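Can a Robot Clean Your Room Yet?
by Ilango Rodrigues
Posted 07/11/2022

My niece asked me this one at dinner, with her mouth full: "When can I get a robot to do my chores?" I write about machines for a living, so I should have had a good answer ready. I said "umm." Then I went home and wrote this.

The short answer is: not yet, but people are working on it really hard, and the work is a lot weirder than you might think!

First, some robots already do chores. You might have a round vacuum that bumps around under the couch. A dishwasher is a sort of robot too, if you're generous. You put in the plates, it follows its steps, it beeps. Those machines are good at one job each. Ask your dishwasher to feed the cat and see what happens.

What my niece wants is a robot that can do any chore. And for that it needs hands.

Most robot hands don't look like yours. Plenty of them have just two fingers that open and close, like kitchen tongs. We call that a gripper. Try it yourself: hold your thumb and one finger out stiff, with no bending allowed, and pick up a pencil. Easy? Now try a sock. Now try turning a doorknob (I did this in my kitchen and it took me forever).
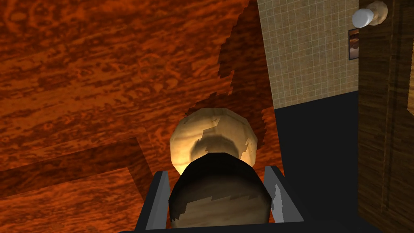 Picking things up is tricky for a robot for a funny reason. When you grab an egg, your skin tells you how hard you're squeezing. You don't even think about it. Many robots can't feel much at all, so they have to work it out from what their cameras see. Squeeze too softly and the egg slides out. Squeeze too hard and, well, breakfast.

So how does a robot learn? A lot like you learned to ride a bike. It tries, it messes up, it tries again. The trouble is that a robot may need an awful lot of tries, and real robots are slow and expensive, and they break lamps.

That's why a lot of robot practice happens inside a computer. Engineers build a pretend home, a bit like a level in a video game, and put a pretend robot in it. It can have doors and sofas and rugs and pictures on the walls. If the robot knocks over the desk, you press a button and the desk is back where it started. Nobody has to sweep.

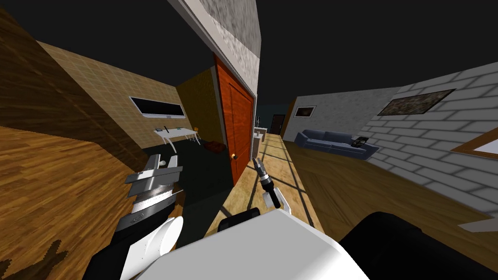 The pretend home I like best is nicknamed Zitdale. It was made by a small team at a company called Gravach, and I got to spend an afternoon with them in August. They had set up a list of 100 little jobs for the robot. Go through the door. Find the stool. Pick up a thing and put it on another thing. Each job sounds like something a toddler could do, and a toddler could!

I asked which job was hardest. I was hoping for something grand. The engineer said, "Getting close to stuff without bumping it." Think about walking through your own room in the dark. You know where the bed is, and you slow down before you get there. A robot has to learn to slow down too, and to tell a table from the floor beside it, and to keep track of where its own arms are while it's busy looking at something else.
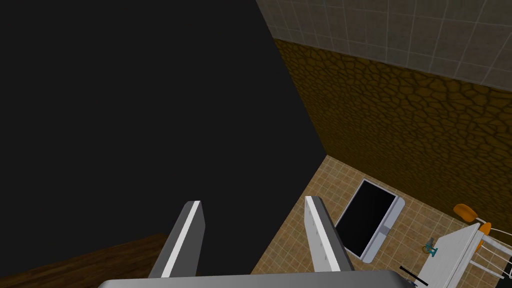
There's another problem, which is that homes are messy and they change. Factories mostly aren't like that. I once visited a shop floor in Beltthorpe where a robot arm moved boxes from one belt to another. The boxes were all the same size. They came from the same side every time. That robot moved 300 boxes while I ate my sandwich and it looked like it could go on all day. Then somebody put one box down sideways, and the arm just stopped and waited for help.

Your house is nothing but sideways boxes. Your backpack is by the stairs today and in the bathtub tomorrow (I don't know your life). A chore robot has to deal with all of it.

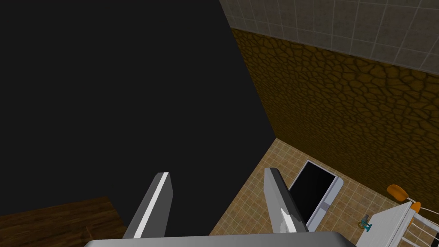 The robot's view in a pretend home: open gripper, tiled floor and a small teal object near a white rack.

Back to my niece's question. Could a robot clean your room? A really good one might manage pieces of it, slowly, with a grown-up engineer standing by. Folding a towel, maybe. Putting blocks in a bin, maybe. Your whole room, by itself, while you're at school? I wouldn't throw out the laundry basket.

Want to try being the robot? Put oven mitts on both hands, close one eye, and move 3 toys from the floor to a shelf. Have a friend time you. Then do it again with your friend giving all the directions and you not allowed to do anything they don't say. "Pick up the bear" doesn't count, by the way. They have to tell you how far to reach and when to squeeze.

Write and tell me how long it took!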